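ホーム 新着 コラム レビュー 掲示板 お問い合わせ

おもちゃの箱の裏に物語は必要か

私は日本語で文章を書くようになって、まだ長くありません。読みにくいところがあれば、お許しください。今日は、最近のフィギュアの箱の裏に書いてある「設定」について、私の意見を書きたいと思います。

先月、Giramitzというシリーズの人形を甥に買いました。人形はとてもよくできています。腕も足もよく動きますし、色の塗り方も丁寧です。しかし、箱の裏には小さい字で長い文章がありました。主人公の生まれた町、父親の仕事、敵と戦うようになった理由、敵の側の事情まで書いてありました。中にはさらに冊子があって、91ページもあります。甥は六歳ですから、ほとんど読めません。私が読んであげましたが、四ページ目で甥は人形を持って台所へ行ってしまいました。

台所で甥がした遊びは、冊子の話とまったく関係がありませんでした。敵の将軍はパン屋になり、主人公は毎朝パンを買いに行くお客さんでした。パンは一つ200円で、主人公はいつもお金が足りません。私はその遊びを見ていて、冊子の話よりずっと面白いと思いました。

もちろん、物語のあるおもちゃが悪いと言いたいのではありません。私も子どものころ、テレビで見た番組の人形が欲しくて、母を困らせました。番組の中の場面をもう一度自分の手で動かすことは、大きな喜びです。ただ、そのころの物語は、まずテレビにあって、おもちゃはその後から来ました。私たちは番組を見て好きになり、それから人形を買いました。今は順番が反対の商品が多いように感じます。まだだれも好きになっていない人物について、買う前から長い歴史が用意されています。

作る会社の考えも、少しはわかります。人形だけを売るより、漫画も動画もゲームも一緒に売るほうが、長く続くのでしょう。Marnellのシリーズは、最初の発売の日に人形が12体あって、全員に誕生日と好きな食べ物と秘密がありました。秘密は箱に印刷してありました。印刷された秘密は秘密でしょうか。私はこの言葉の使い方が気になって、辞書を引きました。

それに、設定が細かいと、子どもの遊びに「間違い」が生まれます。これが私の一番心配していることです。公園で、ある男の子が友だちに「その二人は兄弟だから戦わない」と強く注意していました。注意された子は黙って、人形をかばんに入れました。人形が兄弟かどうかは、その日の遊びの中で決めればいいことだと私は思います。昨日は兄弟で、今日は知らない人でもかまいません。

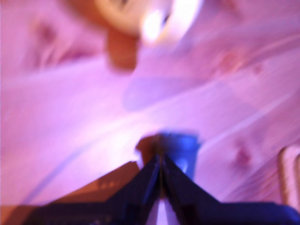 設定のない人形を渡されると、うちの子は五分で飽きます、とElvira Usugaさんは前の文章への返事に書いてくださいました。名前と仲間がわかって初めて遊びが始まるそうです。どの子も何もないところから話を作れるわけではないし、作れない子に「自由に遊びなさい」と言うのは少し冷たい、というご意見でした。

この返事を読んで、私はしばらく考えました。たしかに、私は甥一人と、自分の子ども時代だけを見て話していたかもしれません。最初の一歩のために手すりがあると助かる子はいます。名前も手すりですし、仲間がいることも手すりです。Elviraさんのおっしゃることは正しいと思います。

それでも、手すりの長さの問題は残ります。名前、得意なこと、苦手なもの。私の考えでは、箱の裏はそのくらいで足ります。長くても最大で200字でしょうか。昔、家にあったLodvilleという町のおもちゃには、住人の人形が2体だけ付いていて、説明は「郵便局の人」と「その隣の人」でした。隣の人の仕事は書いてありませんでした。姉と私は、その人の仕事について何年もけんかをしました。姉は歯医者だと言い、私は泥棒だと言いました。今でも、家族が集まるとこの話が出ます。説明書に「歯医者」と書いてあったら、けんかはなかったかわりに、思い出もなかったでしょう。

もう一つ、続きの問題があります。物語を売るシリーズは、売れなければ途中で終わります。Guzmánという冒険のシリーズを覚えている方はいらっしゃるでしょうか。冊子の第二巻で、隊長が洞窟の中に残され、「次の巻へ続く」と書いてありました。次の巻は出ませんでした。隊長の人形を持っていた子どもは、公式には洞窟から出られない人と遊ぶことになります。私の友人の娘さんは、ずいぶん悩んでから、隊長を靴の箱に入れて「ここが洞窟です」と言ったそうです。友人は笑っていましたが、私はその子がかわいそうでした。会社の都合で止まった話の責任を、小さい子が取っているように見えたからです。

会社の方がこの文章を読むかどうかわかりませんが、お願いを書いておきます。新しいシリーズを始めるとき、全部を決めないで、一人だけでもいいですから、何も書いていない人物を入れてください。名前もなくてかまいません。箱の裏に空いている行があれば、字が書ける子は自分で書きますし、書けない子は大人に書いてもらうことができます。値段も少し安くなるかもしれません。

甥のパン屋は、今もときどき営業しています。五月に会ったときは、パンの値段が上がっていました。冊子は私の机の引き出しにあります。せっかく買ったので、私は最後まで読みました。正直に言うと、敵の将軍の子ども時代の章は、なかなか良かったです。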